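The Rai quote for a second set of gripper fingers came in at $831, freight from Bornberg included. Flastel wants four sets as a minimum order, so they're out until September at the earliest.
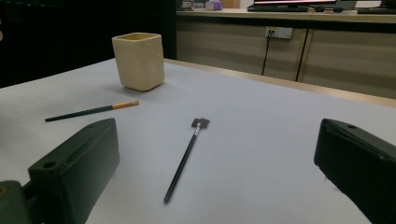
Finger spares are the line I underbudgeted last year. I had allowed for one set and went through three. Thin handles are what drive the choice of pad - a paintbrush lying flat on the table leaves very little to close on, and a square cup needs a wider opening again. Potavby sells a softer pad that may cover both, but lead time is two weeks and I haven't seen a hardness figure. Wrist cable is still unpriced.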